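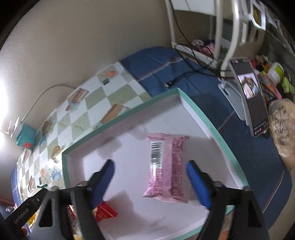

Tincuța Văduva writes to us that a snack packet is half air, and that the air is there to cheat you. Is she right? Kids say this a lot, and so do grown-ups. It deserves a harder look.

Start with a packet that has crinkled, glossy wrapping, like the pink one in the white box. Crinkly wrapping feels full when you squeeze it. Feeling full and being full are different things, so squeezing proves nothing.

Snack makers say the gas inside works like a cushion. Chips and puffs break easily, and a puffy bag takes the bumps. That part is true, and you can test it. Put 6 crackers in a zip bag with plenty of air and 6 in a bag pressed flat. Shake both boxes you keep them in for the same time, then look for crumbs.

Many chip bags hold nitrogen, a gas that helps food stay crisp. Fine. But does a packet need that much of it? A cookie is tougher than a chip, and "it protects the food" is an easy thing to say when you are selling the food.

So skip the size of the packet and read the weight, which is printed on it in small type. Two packets can look the same and weigh very different amounts. The barcode won't help you here – it is for the checkout, and it can't tell you if you got a good deal.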